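Sutik Residents' Alliance Announces Endorsements for the Town Council Election

Shared 50 times | 9 comments

SUTIK, November — The Sutik Residents' Alliance has today published its list of endorsed candidates for the coming election to the town council. The Alliance supports candidates in five of the nine wards. In the other four wards the members did not reach the necessary majority, and the Alliance leaves the choice to the voters there.

The decision was taken at an open meeting in the Matheson Hall, where 170 members were present and voted by secret paper ballot. A candidate needed two thirds of the votes to receive the endorsement. The meeting began at 7 p.m. and finished shortly before eleven, which is longer than was planned, as several members wished to speak a second time on the question of the bus contract.

The endorsed candidates are:

Harbour ward: Ita Brophy
Pritetti ward: Stepan Zinchenko
Upper Mill ward: Finbarr Kinsella
Station ward: Gráinne Lynch
Ono Road ward: Daithí Ó Dubhghaill

Three of them stand for the first time. Ms Brophy and Mr Kinsella are already members of the council, and both voted last spring against the closing of the advice office in the town hall. The Alliance considers this vote as an important one. The office was kept open, but with shorter hours, and the question will come back to the council with the next budget.

All candidates in the nine wards received the same written questions from the Alliance. They were asked about council rents, about the evening buses to Pritetti, about the publication of council contracts, and about the plan to sell the land behind the swimming pool. The answers are published in full on our notice board and can be read also at the library desk. Where a candidate did not answer, this is marked with an empty space and without any comment from our side.

On the matter of the land, the members had different opinions. A part of them would accept a sale if the money stays in the ward, others are against any sale. The Alliance therefore did not make this question a condition for the endorsement. It did make a condition of the contracts: every endorsed candidate has promised in writing to vote for the publication of all contracts above the value of 50 thousand — with the name of the supplier and the price.
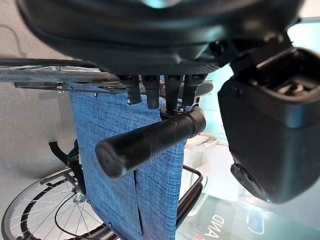
Stepan Zinchenko said he was thankful for the trust of the members, but that he would not promise the evening buses before he had seen the real costs, and that voters in Pritetti should ask every candidate for the same honesty. He added that he would hold a talk with residents in each street of the ward before the voting begins.

The Alliance takes no money from parties or from companies. Its costs for this election are paid from the membership fee. Endorsed candidates receive no payment from us, and they remain free to disagree with the Alliance after they are elected.

Voters who have changed their address since the last election are asked to check that their name is on the register. The register can be seen at the town hall until 5 p.m. on working days. Those who need help to reach the polling station can leave their name and street at the Matheson Hall, and a driver will be found — also for voters who do not support our candidates.

Related items
Written answers from all nine wards
What the council decided on the advice office
Ono Road: residents ask for a safer crossing
How to vote by post in Sutik

Contact: Press desk, Sutik Residents' Alliance, Matheson Hall, Sutik | © Sutik Residents' Alliance | Back to top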